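How to Replace a Failed Drive in a Shared Storage Server

Last reviewed: 26 April 2022
Applies to: departmental file servers maintained under the Zetico support agreement

Purpose

This guide explains how to replace a failed hard drive in a departmental file server, how to confirm that the array is rebuilding, and how to record the work. It is written for local technical staff who have been granted access to the equipment room. Staff without that access should open a request with the service desk and should not attempt the procedure themselves.

The guide covers single drive failures only. If two or more drives in the same array report a fault, stop and contact the infrastructure team. Replacing drives in the wrong order in that situation can destroy data that would otherwise be recoverable.

Before you begin

Read the whole procedure once before starting. Allow one working morning for the replacement itself and for the paperwork. The rebuild that follows runs unattended and may continue well into the next day on a heavily used server.

You will need the following:

An open ticket that names the server and the affected bay
A replacement drive of the same type and of equal or greater capacity
An antistatic wrist strap
A small Phillips screwdriver
An antistatic bag for the old drive
A blank copy of the Gultel asset form

Replacement drives are kept in cabinet 4 of the stores area. Sign the drive out under the ticket number. Do not take a drive from a retired server, even if it appears to be in good order. Drives that have been in service elsewhere have not been tested for reuse and may still hold records belonging to another department.

Confirm the fault

Log in to the Cliditz management console and open the Storage page for the server. The failed drive is listed with the status Failed or Predicted Failure. Write down the bay number, the serial number and the array to which the drive belongs.

Compare the bay number in the console with the number given in the ticket. If the two do not agree, do not proceed. Add a note to the ticket and ask the service desk to confirm the details.

Next, check the state of the array. It should read Degraded. An array that reads Offline or Foreign requires a different procedure and must be referred to the infrastructure team.

Check the backup

Open the backup report and find the most recent entry for the server. The entry must show a completed job that finished within the previous 24 hours. If it does not, start a manual backup and wait for it to finish. A degraded array has reduced protection against a further failure, and the rebuild places extra load on the drives that remain.

Let the department know that file access may be slower than usual until the rebuild has finished. A notice template is available from the service desk under reference 868. The notice should go out before the drive is removed.

Remove the failed drive

1. Put on the wrist strap and attach the clip to a bare metal part of the rack.

2. In the Cliditz console, select the failed drive and choose Locate. The indicator for the correct bay will begin to flash. Check the flashing bay against the number you wrote down.

3. In the console, choose Prepare for Removal and wait for the confirmation message.

4. Release the latch on the drive caddy. Draw the caddy forward a short distance, then wait 30 seconds for the platters to stop turning.

5. Slide the caddy the rest of the way out, supporting it from below with your free hand. Do not tilt or knock it.

6. Compare the serial number on the drive label with the one in your notes. If they differ, return the caddy to its bay at once and telephone the infrastructure team.

Caddy designs vary from one server model to another. Older units bought through Tamura have a side release, while later units have a lever at the front. Consult the model sheet kept in the equipment room if you are unsure which type you have. Never use a screwdriver to force a latch.

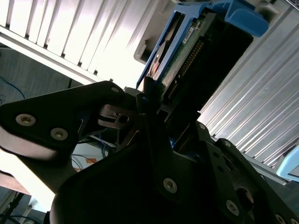 A hard drive in a blue caddy, seated in the server chassis.

Fit the replacement

1. Place the caddy on an antistatic surface and remove the screws that hold the old drive. Keep the screws together, as those supplied with new drives may be too long.

2. Lift out the old drive and place it in the antistatic bag. Write the ticket number on the bag.

3. Set the new drive in the caddy with its connectors facing the rear. Replace the screws and tighten them by hand until they are snug.

4. Line up the caddy with the empty bay and slide it in with even pressure. If it meets resistance before it is fully in, withdraw it and check the alignment.

5. Close the latch. The activity indicator should light shortly afterward.

Start and monitor the rebuild

Return to the Storage page and refresh it. On most servers the rebuild begins automatically and the array status changes to Rebuilding. If the status has not changed after 5 minutes, select the new drive, choose Assign to Array, and confirm the array name.

Check progress after one hour and again at the end of the day. Do not restart the server, install updates or move large folders while the rebuild is running. If the console reports an error on any other drive during this period, contact the infrastructure team without delay.

When the status returns to Optimal, run a consistency check from the same page. Attach the result to the ticket.

Return the old drive

Failed drives must not be placed in general electronics recycling. Complete the Gultel asset form with both serial numbers, the bay number and the date of replacement. Take the bagged drive and the form to room 144, where the drive will be held for secure destruction. Obtain a receipt and attach a copy to the ticket.

Drives under warranty follow the same route. The asset office decides whether a drive may be returned to the supplier.

Common problems

The new drive is not detected. Remove the caddy, inspect the connectors for dust or damage, and seat it again. If the drive is still not detected, try a second replacement drive before reporting a fault with the bay.

The rebuild stops before it is complete. Record the percentage shown and any error code. Do not restart the rebuild until the infrastructure team has reviewed the log.

The fault indicator stays lit after the array returns to Optimal. Clear the alert in the console under Events, then refresh the page. If the indicator remains lit, note this in the ticket and leave the drive in place.

Related guides

Requesting access to the equipment room
Running a manual backup
Annual storage audit, carried out each July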